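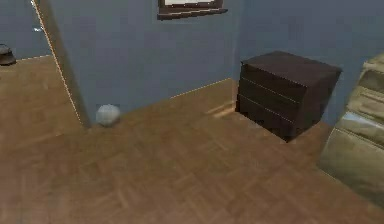

Why did the robot get lost?

Before a home robot goes into a real home, it often practices in a pretend one. The pretend home lives inside a computer. It has walls, wooden floors, a chest of drawers and small things to find, like a ball. If the robot bumps into something there, no one is hurt and nothing breaks.

At Bovmont, a robot called Fourie had one task: find the white ball and stop next to it. It practiced 79 times. In 41 of these tries it stopped in the wrong place, and sometimes it drove straight into a wall!

What was the fault?

Fourie looks at the world with a camera, and it guesses how far away each thing is. The walls in the practice home are all the same blue-gray color. When one wall stands in front of another wall of the same color, the corner is hard to notice. Fourie believed it was one long flat wall. So it made a wrong map, and it followed the wrong map — very carefully.

You can try something like this. Close one eye and hold two pencils with the points toward each other. Now bring the points together slowly. It is more difficult than with two eyes, yes?

How was it repaired?

The engineers gave Fourie two new rules.

Go slowly near any wall.
If you are not sure, stop and look again from another side.

They also added a bumper, which is a soft edge that feels a touch. When the bumper feels something, the wheels stop at once.

After this Fourie practiced again, and it touched a wall only 7 times. The engineers want a smaller number before the robot visits a real home, so the practice continues.

Words to know

Fault: something in a machine that does not work as it should.
Bumper: a soft part that protects a machine when it hits something.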